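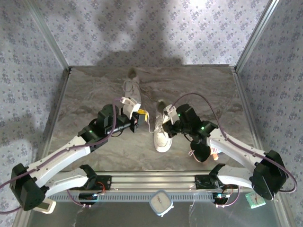

Deker翻盖鞋柜用了大半年，说说我的感受

先交代一下背景，我家玄关特别窄，进门左手是电表箱，右手是一面墙，墙到门框那点距离刚够一个人侧身换鞋。之前一直用那种铁管布套的简易鞋架，就是大学宿舍里人手一个的那种，拉链第二年就坏了，布套耷拉着，每次来客人我都拿一件外套往上一搭，假装那是个衣帽架。

三月份下决心换掉。一开始看中的是Justano家的一款实木鞋凳柜，能坐能放，颜色也漂亮，一看价格1292，还不包安装，我在购物车里放了两个礼拜，每天点开看一眼，最后还是删了。后来换成了Deker的三层翻盖超薄款，白色，到手438，送货上门，自己装。这个价差够我再买两双鞋了（所以我真的又买了两双，这个后面再说）。

下单之前我把评价从头翻到尾，一共1134条，差不多看了一整个晚上。好评基本都在说薄，差评基本都在说安装，还有一小撮人在骂快递。看完心里有数，就买了。

先说安装，因为差评说得对，确实折腾。

箱子比我想的沉，我一个人从电梯口拖到家门口，地砖上划了一道白印，后来擦掉了。拆开以后板子都有泡沫垫着，没有磕角，这点要表扬。说明书是一张折了好多折的大纸，全是图，几乎没有字，螺丝分了好几小袋，袋子上贴着字母，但是图上有两步的字母印反了！我就是在那儿栽的，把翻斗的转轴螺丝拧到了背板上，拧完发现盖子怎么都合不上，又全部拆下来重来。如果你也买了这个，装翻斗那一步先别拧紧，三个斗都挂上去试开合，顺了再统一上紧。还有，自带的那个小扳手真的不行，拧到后面手心都红了，我是下楼找物业借了把螺丝刀才弄完的。从下午两点多弄到天黑，中间吃了一碗泡面。

另外它必须固定在墙上。超薄柜子重心靠前，三个盖子同时打开的话整个柜子会往前栽，这个千万别偷懒。包装里给了膨胀螺丝，但是要打孔，租房的朋友先问问房东。我家是自己的房子，可墙后面走了根线，我拿着手机里装修时候拍的照片比对了半天才敢下钻头。

再说能装多少。商品页上写的是十八双，我个人觉得这个数是拿女式平底鞋摆出来的。我自己是三十八码，单鞋、乐福鞋、帆布鞋放进去都很舒服，鞋头朝下插着，一斗两排。我老公四十四码的运动鞋就比较勉强，底子厚的那种要斜着塞，硬塞进去盖子会弹开一条缝。后来我们的分法是最上面一斗全归他，只放他常穿的，下面两斗归我。高帮的、马丁靴、雪地靴一律别想，我家的靴子现在还住在阳台的收纳箱里。

斗里面有一块可以拆的隔板，分成前后两格。我一开始没拆，后来发现把隔板抽掉，大鞋反而好放，就是容易互相蹭。说到蹭，小白鞋真的是重灾区，我有一双白的，和一双深蓝牛仔布的鞋放在一起，过了个梅雨天，鞋帮上染了淡淡一圈蓝，用牙膏刷、用小苏打刷，都没刷干净，心疼坏了。现在白鞋单独一格，鞋底用旧浴帽套一下再放进去，浴帽是住酒店攒的，大小刚刚好，比买的鞋套好用。

味道的问题也讲一下。这个柜子背板上开了两排小孔，号称透气，但它是贴墙装的呀，孔后面就是墙，能透到哪里去我不太明白。刚装好那阵子有一股板材味，我开着盖子晾了一个多礼拜才敢放鞋。夏天的时候，我老公打完球直接把鞋塞进去，第二天一开门，那个味道，我不形容了。现在家规是出汗的鞋先在门口地垫上晾一晚才能进柜。斗里我放了Makurard的竹炭包，小小一个，两个月拿出去晒一次，有用，但是别指望它创造奇迹，鞋子本身干不干才是关键。之前还试过一个牌子叫Lý的香片，茉莉味的，放进去以后变成了茉莉味加脚味，比单独的脚味还难受，第二天就被我扔了。

日常用下来最满意的就是薄。真的薄！装好以后门能全开，我拎着两大袋菜进门也不会卡住，下雨天推着买菜小车也能过。以前换鞋要靠着门框金鸡独立，现在柜顶刚好到腰，可以扶一把。柜顶我放了个小碟子装钥匙，旁边放门禁卡和口罩，再多就放不下了，毕竟深度就那么一点，有一次放了个大水杯上去，关门震了一下就掉下来了，幸好是不锈钢的，只磕了个小坑。

盖子的阻尼一般。刚买来时还挺顺滑，松手会慢慢合上，大概四个月以后，中间那一斗开始“啪”一声直接关，另外两个还好。我找了客服，态度挺好，让我拍了视频，给补寄了一对新的阻尼条，自己换上去以后又安静了。不过晚上回来晚的话我还是习惯用手托一下，楼下邻居睡得早。

把手那里也要提醒一句，它没有凸出来的把手，是在盖子上沿留了一道凹槽，用手指抠开。好看是好看，白色的凹槽边上用久了会发灰，尤其是刚系完鞋带的手去抠。我一般用湿巾擦，擦不掉的用橡皮蹭一蹭，能干净个七八成。如果重新选，我会买那个浅灰色的，当时嫌它贵了几十块，现在每次擦柜子都在后悔。

表面是贴皮的，怕水。有一次雨伞靠在旁边，水顺着侧板流下去积在脚底下，我没注意，过了几天发现右下角鼓了一个小包，指甲盖那么大，按不回去了。后来四个脚下面都垫了硅胶垫，雨伞也改挂到门后。这个我不怪它，四百多块钱的柜子嘛，要是花了一千多的话我可能会气得睡不着。

至于前面说的又买了两双鞋，结果就是柜子现在又满了。我上个礼拜量了量旁边那段墙，理论上还能再并一个同款的两层矮柜，不过电表箱的门就打不开了，抄表的师傅来了怎么办还没想好。先这样用着，过季的凉鞋洗干净晒透，塞进床底下，腾出来的半格给他放拖鞋。

打分的话，空间利用我给四星半，做工三星半，安装说明两星，客服四星。家里玄关宽的不用考虑它，正常深度的柜子放鞋肯定更舒服，靴子也有地方去。像我家这样侧着身子换鞋的，可以买，记得提前借好螺丝刀，拆箱以后先把那几袋螺丝对着图数一遍再动手。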